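Trukthorpe fabric swap moves to larger hall after record turnout

April 11, 2019

The Trukthorpe fabric swap will move out of the library basement this spring and into the former Tomaszewski furniture showroom on Aden Street, organizers said this week.

The swap has been held twice a year since it began with a few folding tables and a coffee urn. At the last one, in October, 900 people came through the door over a single afternoon, and the line ran up the basement stairs and out to the parking lot. The fire marshal asked the library to cap the room at 100 people at a time, and many who had driven in from Hetolach went home without getting inside.

"We had people standing in the rain with garbage bags full of corduroy," said Chaltu Gebretsadik, who has run the swap for 7 years. "The basement was fine when it was mostly our neighbors."

The showroom has been vacant since the furniture store closed. It has a loading door at the back, street parking on two sides and no stairs. The building's owner is letting the swap use the ground floor for the cost of heat and light.

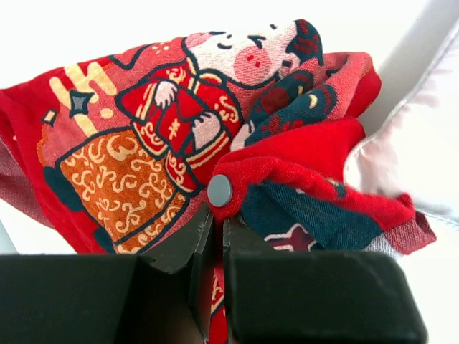 Quilting cotton has always gone first, and Gebretsadik said she expects the same this year. Visitors hand over clean, dry fabric at the door and receive one ticket for every pound. Each ticket is good for a pound of anything on the tables. Solids and small florals tend to pile up by the end of the day, while novelty prints are usually gone in the first hour. A red cloth with a cartoon figure in a robe, cloud swirls and gold trim is the sort of thing two quilters will both reach for, and the swap now has a rule that pieces like it may be cut in half if both people agree. Upholstery fabric, leather and foam will be taken for the first time because there is finally room to lay them out.

Patterns, zippers and buttons will be on a separate table near the front windows. Those are free, with a limit of 10 items per person.

Roman Chmielewska, who repairs sewing machines in Hetolach, will be there until midafternoon to look at machines that skip stitches or will not hold tension. He does not charge for small adjustments. Anything that needs parts will have to go back to his shop. Owners are asked to bring the foot pedal and power cord along with the machine.

Fabric that is left over at closing has gone in past years to the high school's costume room and to an animal shelter, which uses fleece and flannel for bedding. The high school has said it has enough polyester for now.

Admission is $2, and children get in free. Doors open at 10 a.m. for people bringing fabric and at noon for everyone else, who can buy tickets at the door. The date will be posted at the library and in the showroom window once the electrical inspection is finished.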